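Travel > Getting Ready > Packing

Packing (luggage)

By Jeptoo Swai, November

Packing is the job of getting your things into a bag before a trip, and I've been writing this entry on and off for two years (my family thinks that's hilarious). People have been at it as long as they've had somewhere to go. Trunks came first for the well-off, bundles for everybody else, and the suitcase as we know it caught on with train travel.

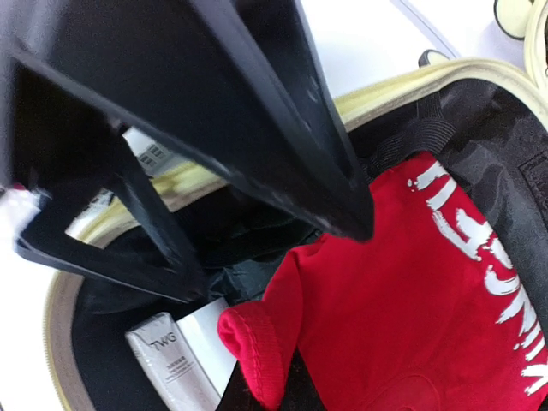
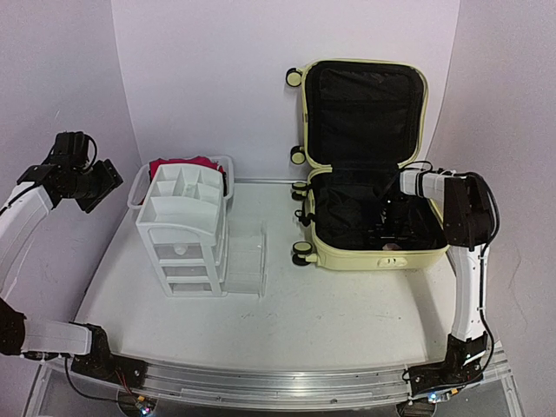 Folding is the oldest method and still the one I use. You stack flat things, heaviest at the bottom, and tuck socks into the gaps. Rolling has its fans too, and they're loud about it! A T-shirt, like the red one in the first picture, can go either way, but dress shirts really want to be folded. With a hard-shell case that opens like a book, such as the pale yellow one in the second, I'd fill the base first and save the lid for light stuff.

Then there's bundle wrapping, where you wind your clothes around a soft core. I learned it from a booklet by Lemaire, a little luggage shop in Cleltow, and I've managed 6 shirts that way without a crease worth ironing. Seven was a disaster.

Weight is its own headache. My old Jurkanen carry-on is lovely but heavy, so I weigh everything now, down to the toiletry bag (900 grams, mostly shampoo).

See also: Packing lists; Garment bags

Last updated: November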